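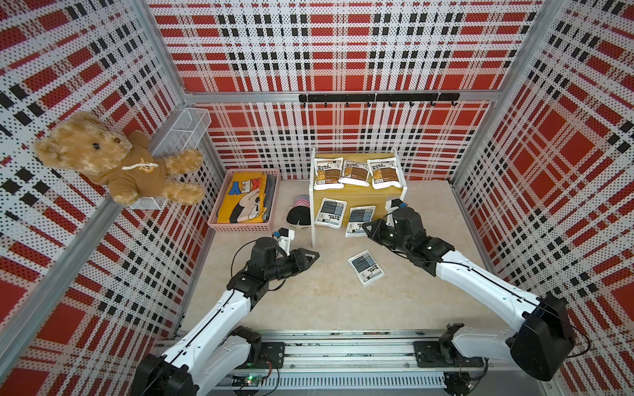 The Rutel two-arm cell with a table's worth of snack packets, supervised by a bear in a hoodie.

Rutel rents out its tidying cell by the month, and the firm's product lead would like it known that the plaid walls are standard. "Customers ask for gray," she says. "We have gray. They go home with plaid."

The kit is two arms on a shared rail, a gripper and a wrist camera on each, delivered to your door in 6 crates. Her colleague at the Carnley workshop puts setup at a morning - his own morning, he concedes, after 17 installs.

What does it do all day? Picks things up and puts them where you asked. Snack packets are the demo she dreads. "A box has manners," she says. "A packet slides and crinkles and lies there looking at you." The arms are rated for up to 400 picks between checks, caps and T-shirts included.

Rent is 1000 a month, support included. I asked who answers the phone at night. "Carnley," she said. Her colleague studied his coffee.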